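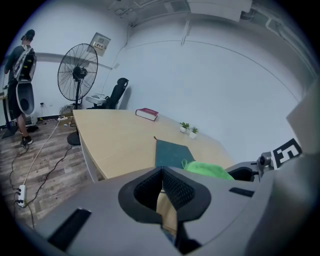
Dark red hardcover on the table, September.

The 2 release of Bodin went up on the Flutmont server this morning. It is mostly a rewrite of the alignment reader, plus two fixes that had been sitting in my branch since spring.

The old reader loaded the whole file before it did anything else. With a small set of protein families you never noticed. With the Skindthorpe set, 2591 alignments in one file, it used up the memory on my laptop and stopped without an error message. The new reader takes one alignment at a time and hands it to the tree builder before it opens the next. Memory use now stays flat at more than 200 MB, and most of that is the substitution tables.

The first fix concerns gap characters. Bodin accepted a dash but treated a period as an unknown residue, so files exported from Lolavthorpe got scores that were too low. Both are now read as gaps. If you have old results from such files, run them again.

The second fix is in the name parser. Sequence names were cut at the first space, and two entries with the same first word ended up as one leaf in the tree. The full line is now kept. Newick output puts quotes around names with spaces, so check that your viewer can handle that.

The command line options are the same, except that --cache is gone. The config file needs one new line, reader=stream, and without it you get the old behavior and a warning.

All 9 test sets pass on Linux. On Windows the one with the long file paths still fails, and I have not found out why. Next on the list is reading compressed input directly. The code for it is half done and sits in the gzip branch, which builds but should not be used for real data yet.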